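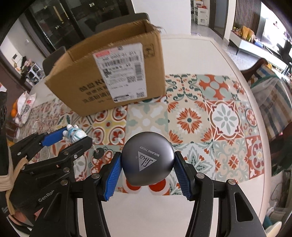 One reader of the Carkden notices page wrote in to ask why small giveaway items cannot simply go out in whatever carton is at hand, as they did last year. The reply from the Dagdag sorting room is that they still can, provided the carton is sound and the old label is dealt with.

The room handles desk ornaments, small figurines, promotional pieces with company logos and similar goods left over from trade events. It took in 2,326 items in the year to June 2023. Most were passed on to schools and clubs in the Cluvness area.

Under the revised packing sheet, used cardboard boxes are accepted again. Torn upper edges are allowed if the flaps still meet and can be taped along their full length. Old shipping labels must be removed or fully covered, including any side barcodes and square codes, which sorting scanners can read from an angle. Printing on the cardboard itself may stay. Handling symbols may stay too, but only if they match the way the box will be packed.

Metal pieces go in first, wrapped singly, at the bottom of the box. Light figurines go on top in a separate paper layer – thin or projecting parts facing the middle. Gross weight is limited to 40 pounds per box. Items bearing a company logo are listed on the packing sheet under the name shown, and go to the same places as unmarked ones.

Returns for damage came to nearly 100 pieces over the same period, mostly chipped paint and scratched finishes. The sorting room puts this down to mixed loads with hard and soft items in one layer.

Zaltora, the carrier on the Cluvness route, will collect up to 600 boxes under the present agreement. The next collection is set for September. Packing sheets are available at the Carkden front desk.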